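Getting a Small Workshop Through the Winter
By Chae-won Cha
Mon 15 January

My shop is an unheated single garage, and most of what follows comes from keeping tools and materials usable in it between the first frost and spring. If yours is heated you can skip the part on glue.

Rust

Cast iron rusts when warm damp air lands on cold metal. The worst days are the mild ones after a freeze. Keep the door shut on those days, even if it feels nicer outside than in.

Wipe saw and planer tables with paste wax twice a season. Let it haze, buff it off, and do it again the next day. Oil works too, but it gets into the wood and you will see it when you put on a finish.

Hand planes and chisels go in a closed drawer with a tub of desiccant. I dry mine out in a low oven when it stops working.

Glue and finishes

White and yellow wood glue should not freeze. Some bottles survive it once and some turn to cottage cheese. I bring mine into the house in a bucket every night and take the bucket back out in the morning. Water-based finishes ride in the same bucket.

Check the temperature of the wood as well as the air. Boards that have been leaning on an outside wall stay cold for hours after you turn a heater on. If the dried glue line looks chalky, it was too cold, and the joint should be done over.

Batteries

Charge them indoors. Most chargers will refuse a very cold pack anyway, and the blinking light makes people think the battery is dead. Give it two hours in the kitchen before you throw it out.

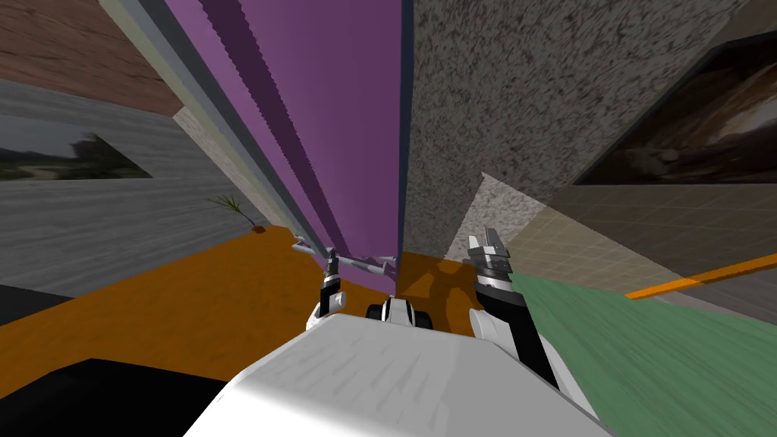 White and black parts near a purple panel.

Light

Gray afternoons are hard on accurate work. Pencil lines vanish on dark wood, so I switch to a white pencil on walnut. Put one lamp low and to the side of the bench when you are sanding. Scratches show up in raking light and disappear under a ceiling fixture.

Wash the window. I went eight years without doing mine.

Floor

Standing on cold concrete is what ends most of my evenings early. Rubber mats help - the thick kind with holes, if you can stand sweeping around them. A scrap of plywood on top of foam board is cheaper and nearly as warm. Bevel the edges or you will trip.

Snow melt carries salt, and salt is rough on tools. Leave boots at the door and keep an old pair of shoes inside.

Sharpening

Water stones crack if they freeze wet. Take them indoors, let them dry on a rack, and leave them there until spring. Oil stones and diamond plates can stay where they are.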